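Notes for setting up a Gage R&R study in Zostgate. Written fast, between parts, so fix whatever's wrong and tell me. Assumes you already have the measurement station talking to the database and can see live readings come in. If you can't, go do that first, the rest won't work.

## What you need before you start

- Zostgate with the Studies module switched on (Admin > Modules, needs a restart)
- 10 parts, numbered, that cover the real spread of the process. Not 10 good ones off the same tray
- Three operators who normally run the gage
- A print with the tolerance on it. You'll type it in, the study does NOT pull it from the control plan
- A quiet hour or so. Don't split it over a shift change

Number the parts on a spot the operators won't see while measuring. Paint pen on the underside is fine.

## Step 1 — Make the study

Studies > New > Crossed. Name it gage, characteristic, month. Ours look like `BORE2-DIA-MAY`. Spaces in the name break the export, so dashes only.

Then fill in:

| Field | What to put |
|---|---|
| Parts | 10 |
| Operators | 3 |
| Trials | 2 |
| Order | Random within operator |
| Tolerance | total width, not plus/minus |

The tolerance field gets people every time. If the print says ±0.05 you type 0.10. Type 0.05 and your percent tolerance comes out double and somebody starts pricing new gages.

Trials at 2 is OK for most of our stuff. Go to 3 if the customer asks. That's 90 readings in place of 60 so warn the operators.

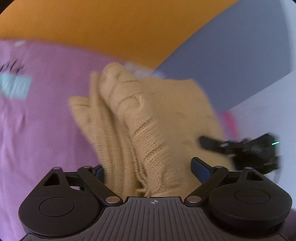 Operators get picked from the user list. If a name is missing they've never logged into that station. Have them log in once, hit refresh, they show up. Don't use one login for all three, the study will run happily and the operator-to-operator number will be garbage.

## Step 2 — Lock the gage settings

Open the Station tab and check:

1. Resolution. Should be a tenth of the tolerance or finer.
2. Averaging OFF. If the station averages five hits per reading you're hiding the very thing you want to see. Leave it on only if that's how the part gets measured in production.
3. Rounding set to "none". Default is "match print". Change it.
4. Auto-reject off. Otherwise a weird reading gets tossed and re-prompted and you never know.

Click Lock. The padlock goes yellow. If it stays gray, someone has the station open on another PC. Wael Shehata has the admin password to kick them off.

Master the gage now, once, before operator one. Not between operators unless that's the normal routine.

## Step 3 — Take the readings

Start > pick the operator > the screen calls out a part number. Measure that part. Reading lands, next number comes up. Repeat until it says Trial complete.

Few things:

- Operators shouldn't see each others readings. Turn on Hide Values (eye icon, top right).
- Somebody else hands them the parts. Trinh Đồng did this for our last one and it went much quicker
- Bad hit? Undo is F8, but only before the next part number comes up. After that you have to flag it and redo at the end.
- Let the parts sit by the gage first. Overnight if they came straight off the washer.

If the connection drops mid-trial, don't restart the study. Close it, reopen, hit Resume. It saves after every reading. Timeout is set to 40 seconds by default and that's too short if an operator is wiping down a bore — bump it to 100 under Station > Advanced. 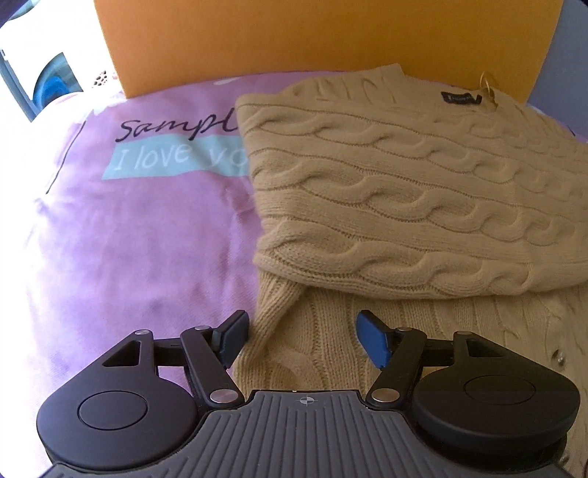
## Step 4 — Run the analysis

Results > Analyze. Choose ANOVA. The Average and Range method is still in the list but it can't pull out the operator by part interaction, and you'll want that.

Look in this order:

**Range chart by operator.** Any point over the limit, go find out why before reading anything else. Usually a typo or a wrong part.

**%GRR against tolerance.** Under 10 percent good. 10 to 30, depends on the characteristic, talk to Faith Swai. Over 30, don't use the gage for acceptance until it's fixed.

**Number of distinct categories.** Want 5 or more. If this is low but percent tolerance is fine, your parts were probably all too alike. See the top of this page.

**Interaction plot.** Lines should run more or less together. If one operator crosses all over the place, watch them measure. Nine times out of ten it's how the part is seated in the fixture.

Repeatability big, reproducibility small = look at the gage or fixture. Other way around = look at training or the work instruction. Both big, start with the fixture anyway.

## Step 5 — Save and export

File > Export > PDF for the customer packet, CSV for us. CSV goes in the Arroyo share under the gage number. Do not rename the columns, Callum Nuttall's yearly summary reads them by name.

Then UNLOCK the station. Really. And put averaging and rounding back how they were.

## Stuff that goes wrong

**"Unbalanced design" error.** A reading is missing. Results > Data, sort by value, blank is at the top. Retake it with the same operator.

**%GRR over 190.** Tolerance typed wrong or the units don't match. Check inches vs mm first.

**Interaction says n/a.** You set trials to 1.

**Operator column all the same name.** Shared login. Sorry, you're starting over.

**Export hangs.** Space in the study name, rename and try again.

Attribute gages (go/no-go) are a different setup. Tươi Nghiêm is writing that one up, will link when its done.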